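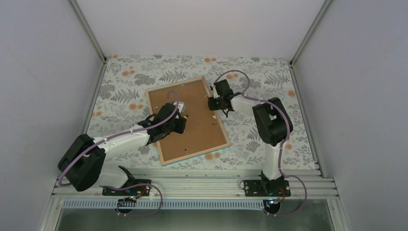 How do you compare two sets of gripper fingers fairly when the arms, the cables and the operator all affect the result?

Keep everything fixed except the fingers, run the same job with the same operator, and write down every attempt, including the ones that get stopped early. If the cables have to be rerouted partway through, start the count over.

Gripper trials at Weltamau: picture frame task
Posted June 21, 2024 by Lutz Görtz

This gallery page covers the picture frame work on the two-arm cell. We were choosing between the Jomness fingers and the Durgate fingers for light household objects, and the frame was the hardest object on the list. Setsuko Okabe ran the arms. Tekle Mersha changed the fingers between sets and kept the log. I wrote up the results.

Both arms over the back of the frame. The left gripper is at the upper-left part and the right one is near the upper-right corner, fingers angled down. Light wooden border, brown backing.

The cell
Both arms are mounted on one aluminum rail across the front. The side and back panels are plain white. The floral tabletop stays in for all object work, so results from one month can be set against another. The perforated tray in front of the rail is for cables. The lavender cables follow the arms and have enough slack for the wrist to turn over, which we checked by hand before the first set.

The task
The frame starts face down. One arm steadies the border while the other works on the backing. An attempt counts as good if the backing comes out and goes back in with no mark on the wood and no help from a person. Touching the frame by hand ends the attempt. Small shifts on the tabletop are allowed as long as both grippers can still reach.

Results
We logged 81 attempts and 53 of them were good. Most of the failures were on the way out. Once the backing was free, putting it back was mostly a matter of patience.

Jomness fingers: narrow tips, good at getting under an edge. They flex when pushed sideways, and Setsuko had to approach from straight above or the tip would ride up onto the wood. The screws are easy to get at with the wrist in any position.

Durgate fingers: stiffer and wider. Better for holding the border still, worse for anything thin. Tekle found that one pair closed slightly off center and shimmed it before the second day. Attempts from before the shim are not in the total.

A mixed setup, with Durgate on the steadying arm and Jomness on the working arm, did better than either pair on both arms. It also means the arms are no longer interchangeable, and a task that swaps sides has to be planned again from the beginning.

Controller settings
Sayaka Nagano set the closing force and the speed limits. The force was left alone for the whole trial. The speed was lowered once, after the practice attempts and before the log was opened. She also tried a softer stop at the end of the closing move. It made the grip quieter but the fingers took longer to settle, so we went back to the original.

Camera position
All the pictures for this task are taken from a fixed camera. From that position the operator can see both wrists, but a gripper directly over the frame hides part of what it is touching. Fumiko Oshima has asked for a second view from the opposite side. We have not decided where to mount it. The rear corner posts are the obvious place, though anything on them will be a long way from the frame.

What we are using now
The mixed setup stays on through the next object set. The Chávez fingers we ordered have not arrived and will be tested the same way when they do. The frame task will be repeated in December with whatever fingers are on the arms by then, same operator if possible.

Notes for anyone repeating this
Use the same frame throughout. The backing gets looser with handling, so put the two finger types in alternating sets and do not run all of one first. Check the finger screws at lunch as well as in the morning. Write the failure reason down right after the attempt. We left it until the end of the set on the first day and could not agree on several of them.

The attempt log is available from Tekle on request. Please say which finger type you want, as the mixed attempts are kept in a separate sheet.

Filed under: grippers, two-arm cell, household objects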